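3.2 Footwear storage in rented homes
Print | E-mail
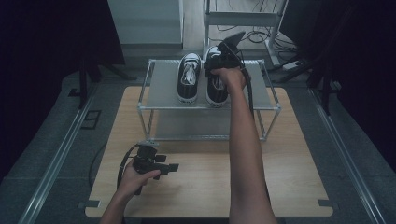
Figure 2. Black canvas low-tops on the upper shelf of a small metal-tube rack.

Shoes came up in the February survey more often than we had planned for. Of the 439 tenants who returned the form in Putitz and Skadlow, most kept daily shoes within a few steps of the front door, and many used an open rack of the general type in Figure 2. Closed cabinets were more common in homes with a separate hall.

Thambiah and Lema coded the written answers separately and met to settle differences. The form did not ask about boots, so winter storage is covered only where tenants raised it themselves. Several in Skadlow wrote that the hall was too narrow for a cabinet door to open fully. Others had been told by the landlord not to drill into the walls, which ruled out hanging units.

Length of lease made little difference. Tenants in their first year owned fewer storage pieces overall, but a shoe rack was usually among them. Household size mattered more, and we return to it in Section 3.3 together with the answers on coats and bags.

Print | E-mail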